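Home Appliances and Materials, Handout for Session 8
Plug-in Vaporizers with Liquid Refill
Prepared by Merike Šimkus, with corrections by Kobe Aerts
Version of December 26, 2022

Please read sections 1 to 3 before you come to the workshop. Section 4 we will do together at the table. The students who missed the session on heating elements should first read the notes of Rania Najjar, which are in the shared folder.

1. The refill and its label

A liquid mosquito repellent for the plug is sold in two parts. One part is the heater, which you buy once. The other part is the refill, which you buy again when the liquid is finished. The refill is a small bottle with a collar at the neck and a wick which stands out of the collar. The lower end of the wick is in the liquid and the upper end must stay in the air.

In this course we always begin with the label. Write down the maker, the kind of product, the barcode number and any warning you find. Our refill has the name YIHONG in red letters on a white label, and the product name is in Chinese. It starts with the characters 电热蚊, from the words for electric mosquito liquid. If you cannot read a label, copy the first characters of the product name exactly and look for them later. Do not guess from the color of the bottle. A green liquid can be many things.

There is a square code next to the barcode. You may scan it, but what you find behind such a code is not part of the label and must be written in your notes separately.

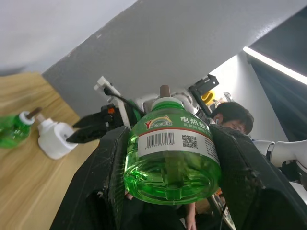 2. Names of the parts

In the reports of last March I found five different words for the same piece, so let us agree on the names.

Bottle: the container of the liquid. It is closed by the collar and you should not try to open it.
Collar: the white ring at the neck. In some refills it is pressed in, in others it is screwed.
Wick: the thin rod through the middle of the collar. It can be made of pressed fiber, ceramic or carbon powder. Write "wick, material not known" if you did not test it.
Cap: the small cover which protects the wick before the first use. Keep it. You need it again if the refill must travel.
Heater: the part with the plug. Inside is a ring which becomes warm, and the end of the wick stands in this ring without touching it.

Laine Pētersons asked if the collar is counted as part of the bottle. For the drawing, no. For the weight, yes, because we weigh the refill complete. 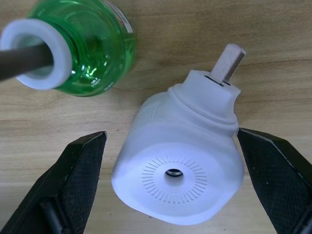 Fig. 2. Green bottle with white collar and dark rod; white unit on its side.

3. How the liquid reaches the air

The wick is full of very small channels. The liquid climbs in them against its own weight, in the same way as tea climbs in a sugar cube. At the top the heater warms the wick, a little liquid goes into the air, and new liquid comes from below. There is no pump and no fan.

Three things decide how fast a refill is used: the temperature of the ring, the thickness of the wick and the distance between the two. When the bottle is not fully turned in, the wick sits too low and only its tip is warmed. The user then thinks the liquid is bad. Vija Liepiņa will show this with the Olik heater and the Samado heater, which have the same thread but a different depth.

For the calculation in your report take a refill of 46 ml and a use of 8 hours each night. If one refill serves for 1,000 hours, how many nights is this, and how much liquid leaves the bottle in one hour? Show the units in each line.

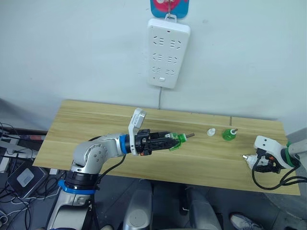
Adomaitis College, Department of Home Technology

4. Work at the table

Lay out the bottle, the cap and the heater before you begin. The bottle should stand upright with the wick on top. The heater stays out of the socket until step 5.

Step 1. Remove the cap by pulling straight up. A wick breaks easily when it is bent.
Step 2. Look at the collar from above. The wick should be in the center.
Step 3. Bring the bottle to the heater from below and turn it slowly until you feel resistance, then stop.
Step 4. Look into the heater from the top. Draw the position of the wick in the ring.
Step 5. Put the heater in the socket so that the bottle hangs down vertically. Wait 20 minutes before you write anything about the smell or the warmth.

A power strip that hangs vertically on the wall turns each outlet, and this changes the position of the heater. Check before you plug in that the bottle will still be upright. Some heaters have a plug that can be rotated; the Ranitz model can do it, but the rotation is stiff. If yours cannot, use an outlet in the wall.

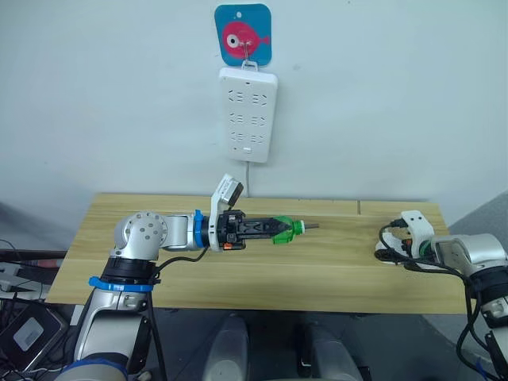 A screwdriver is needed only for the second part of the session, when we open an old heater which was never connected on that day. Do not open the one you have used in step 5, also not after it feels cold. Put the screws in the lid of your box in the same order as they came out.

When you finish, turn the bottle out, put the cap back on the wick and wash your hands with soap. If liquid comes on the wood, wipe it with a dry paper first and then with a damp one, and tell Vija or me. The papers go in the closed bin by the door.

To hand in: the label notes, one drawing of the wick in the ring with the names from section 2, and the calculation. Two pages are enough.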